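**January, late morning, cloth bench**

OK so the left finger thing is back! I really thought we'd put this one to bed when Brodie swapped the spring, but no. Run 472 closed fine, run 473 stalled halfway with the width readout stuck at 13 mm, and after that it was every fifth fold or so until I stopped the batch.

What bugs me is that the log says everything is happy. Motor current normal, no fault flag, and the controller goes right on thinking it has a pinch on the fold when the fingers are still wide open. That's the bit I'd call a safety matter (small one, but still), because the next step is the lift, and if somebody has a hand in there sorting out the cloth, the tool moves up when they expect it to wait. Erzsébet caught this on the Venden rig before the holidays and wrote it up, and I skimmed it. Sorry, Erzsébet!

Tried so far:
- re-zeroed the encoder, no change
- backed off both screws on the left finger and retightened, better for 5 runs, then same again
- swapped to the old firmware from Liltport, worse, swapped back

My money is on the stem twisting under load. The finger is only printed, and when it comes down beside a thick folded edge it gets shoved sideways and the linkage binds. Brodie says it's the encoder magnet. We have a coffee on it.

For now: lift is disabled in the config, please don't turn it back on without asking me. Fold runs by hand only. I'm going to put a dial gauge on the stem after lunch and push on the finger until something gives. 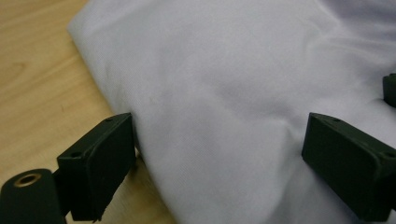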